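Household Machines Reading and Discussion Circle
Minutes of the January meeting, held in the upstairs room at Norkach, 6:30 p.m.

Present: Helju Org (chair), Rasa Krūmiņa, Baiba Pärn, Agnese Grīnberga, Rūta Jaunzems (minutes)

1. Opening and last month's minutes

Helju welcomed everyone in from the cold and thanked Baiba for the poppy seed cake, which was passed around before we had properly begun. The minutes of the previous meeting were accepted with one correction: the Deseck floor washer that Agnese looked at was the smaller model, and she would like it known that she did not buy it.

2. Money and the mailing list

Rasa reported a balance of $500 after the room fee was paid. The mailing list stands at 149 names, and Baiba will go through it before spring and take off the addresses that bounce. Helju asked if we might spend a little on a decent lamp for the far end of the table. Agreed warmly by all who sit at that end.

3. Main discussion: can a machine do the laundry yet?

This was the topic carried over from last time, when we ran out of evening, and it took up most of this one too. Helju put it simply: washing and drying have been done by machine for most of our lives, so what is left is everything after, meaning the sorting, the folding and the putting away, and could any of us hand that over today?

Agnese was the most hopeful of us. She had been to see the folding cabinet in the Firkia showroom, and she said it made a lovely job of plain T-shirts as long as a person clipped each one in by the shoulders first. She timed it against herself at her own kitchen table and was faster by a good margin, but she pointed out (fairly, we thought) that she has been folding shirts for decades and the cabinet has only just started. The price on the card was $2,908, and there was some quiet around the table when she read it out.

Rasa, who spent many years in the back room of a dress shop, felt that shirts are the easy end of it. A shirt has a front, a back and two sleeves, and it more or less tells you what it wants. Lace is another matter. An openwork edge will catch on whatever you bring near it, the piece has no stiffness of its own, and laid out on a printed bedspread you can see the roses straight through the holes – so how is a camera to decide where the garment stops and the bed begins? She said new girls at the shop used to need a season before they were let near it.

Baiba wondered if we were asking too much all at once. She would be perfectly happy with a machine that only picked things up off the bed and made piles, dark with dark and light with light, and left the folding to her. Helju said that picking up one piece without its neighbor was surely the hard part, and they went back and forth on this very pleasantly for some time. I have not tried to write it all down.

We then talked about the shop floor. Rasa has heard from a former colleague that Yazdani still has every returned garment refolded by hand, 93 pieces on the day she asked, and that the only automatic step there is the tagging. Agnese thought stores would get such machines before homes did, as they handle the same few items over and over, and most of us came around to her view.

A show of hands was taken on the question "Would you trust a machine with your laundry today?" Towels: all in favor. T-shirts: three in favor, two against. Lace: none in favor, though Agnese asked that hers be recorded as "not yet."

4. Next meeting

Same room, same time. The topic will be dishes, and Baiba will open. Rasa will bring a few awkward pieces from her own closet so that we can all try folding them and compare. Helju is to ask about the lamp.

The meeting closed at 8:45 p.m., with cake remaining.

Attached to item 3:

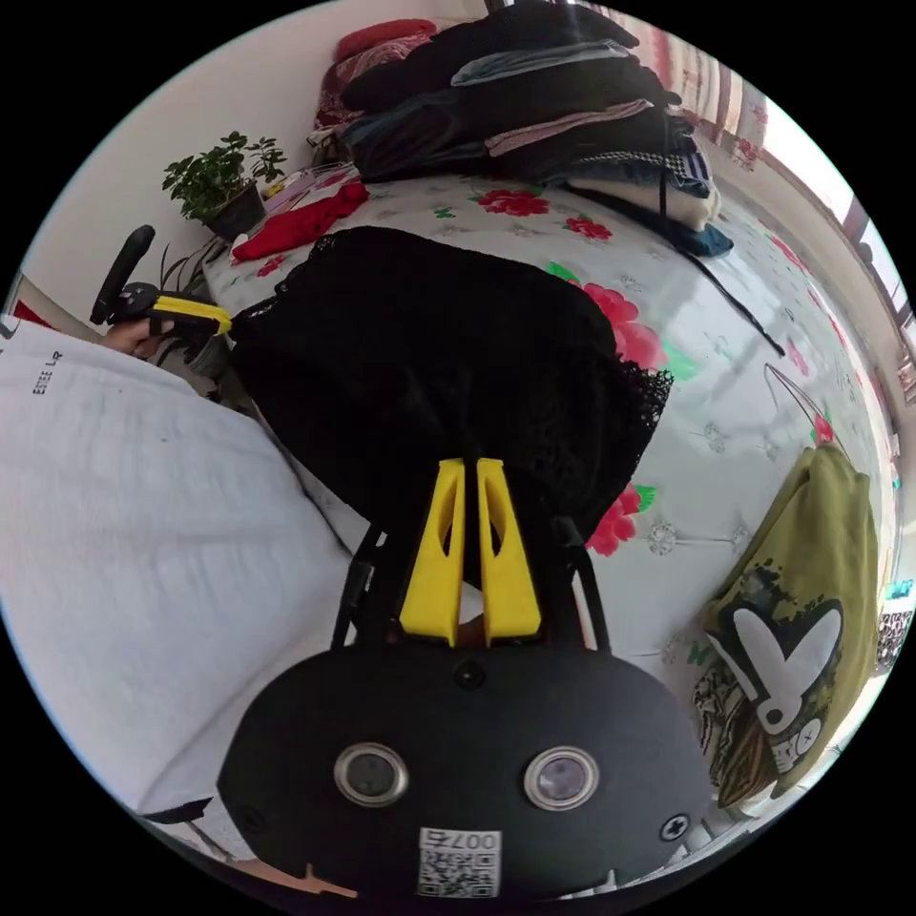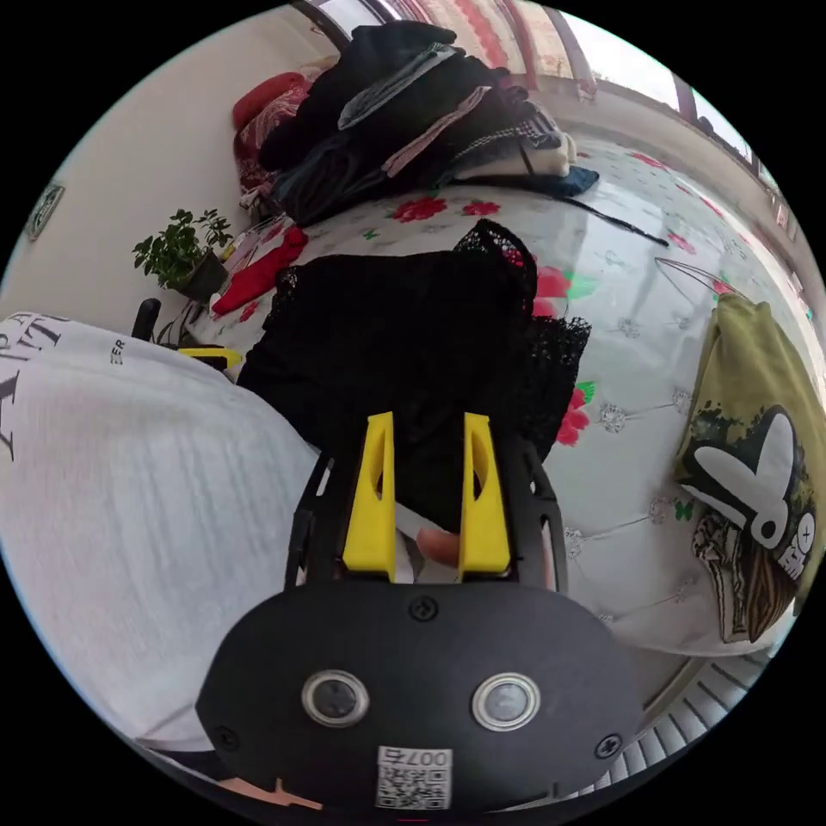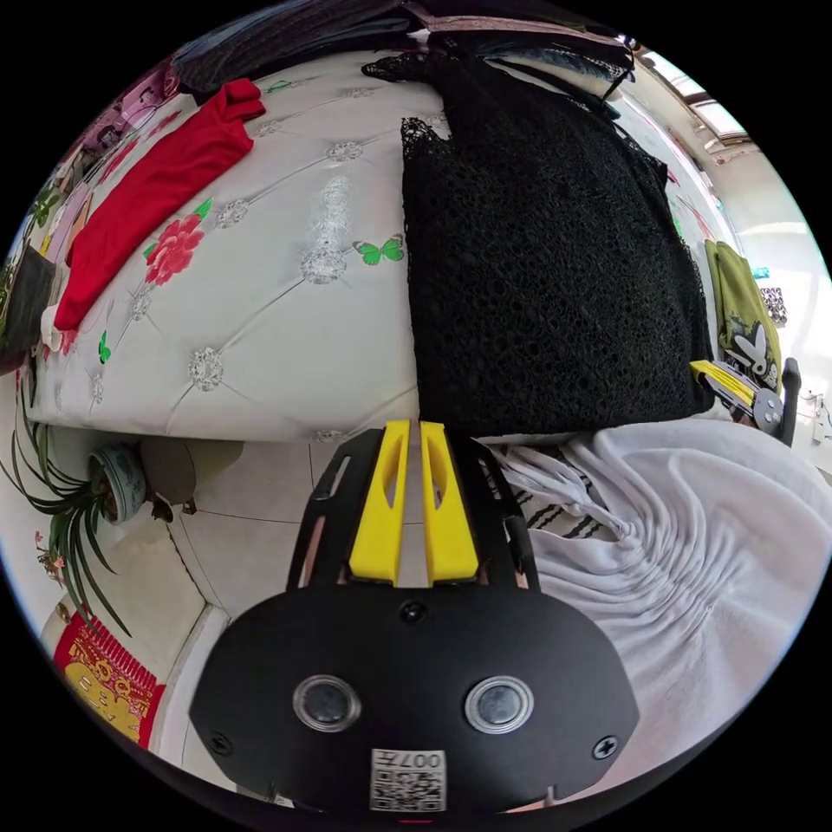
Black lace on the quilted bedspread, with the yellow-fingered grippers.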